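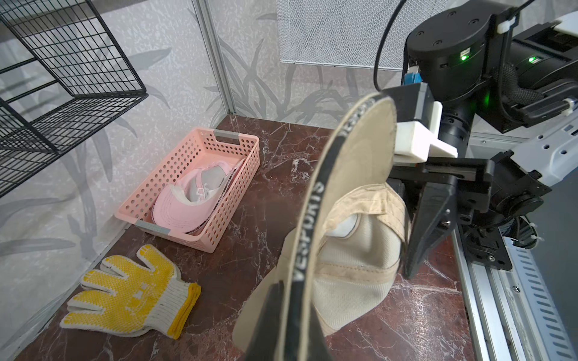 But how does the robot know what a cap is, asked Josefina Aravena before she had even put down her school bag. It does not know, I told her. It does not know the word, and it has never worn one on a windy day. What it can learn is how a person would move its arm when there is a cap to pick up.

Grown-ups call this "teaching by showing". You already know it from your own life. When you learned to tie your shoes, maybe someone put their hands over your hands and made the loops together with you. After many times, your fingers could do it alone.

With a robot there are two usual ways to show.

The first way is by hand. A person takes hold of the robot's arm and moves it gently, like leading a friend across a dark room. The joints of the arm have sensors inside, and these write down every bend and every turn.

The second way is by remote control. The person sits a little away from the robot and holds a controller, or a second small arm. When the person's arm goes left, the robot's arm goes left. When the person closes the fingers, the gripper closes too. At Perora, the workshop where I help, we mostly use this second way. Our teaching arm is called Trinus and all the children who visit us want to try it.

A cap is a rather difficult thing to hold. The brim is stiff and curved, but the part for your head is soft and can fold. If the gripper takes it in a bad place, the cap can swing or slip down. You see the beige one hanging from the gripper, over the table? A pink cap lies in the basket next to it. For you they are both simply caps, but for the robot each one is a new puzzle, because each one lies in its own way.

For this reason one showing is not enough. We show the same task 75 times on the first day, and by the end of September we want to have over 500. Each time we put the things a little differently. We turn the basket, or we move the cap closer. The computer then compares what the camera at the robot's wrist saw with how the arm was moving, and it looks for a pattern.

Do you also save the bad ones, Josefina wanted to know. Some of them, yes. When a cap falls and the person picks it up again, this is a useful lesson about what to do after a mistake.

You can try it at home with a friend. Close your eyes and let your friend move your arm to pick up a sock from the floor. Do it 3 times. Then keep your eyes closed and try alone. Now ask your friend to move the sock a little and try once more. Did your hand go to the old place?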